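Section 4: Setting up the table and teaching the first pick

By now your Nivamley arm should be bolted down and answering to the jog buttons. I built mine at the shared workshop on Stevo Lane, and this is the part I enjoyed most!

1. Clear a patch of bench and set the speed to 19 percent. You can go faster later (I went up to 40 and stayed there).

2. Put out a few light things to pick up. Toy kitchen gear is great, plus a plastic colander if you can find one.

3. Plug in the wrist camera and open the Vusano viewer. Wait for a steady picture before you jog anything.

4. Bring the open fingers down over the rim of the colander, one on each side, then save the pose.

Caution: keep one hand near the stop button and the other well out of reach of the fingers. Mine pinched me in January and the colour took a while to come back.

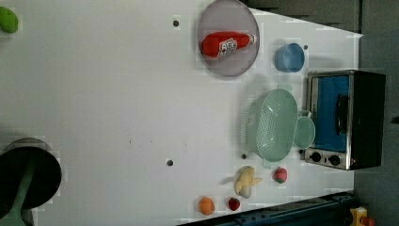 The table from above, then two from the wrist camera:

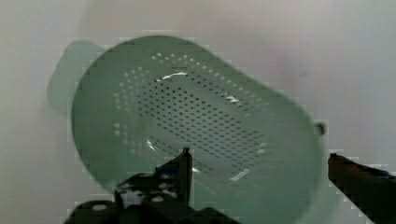
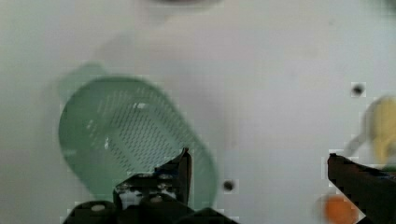
5. Save 60 poses before you try a playback. It sounds like heaps, but you get into a rhythm.

Note: the log file fills up at 900 entries and then quietly stops recording, so empty it before each session. If the fingers drift off centre, go back to Section 3 and redo the zero.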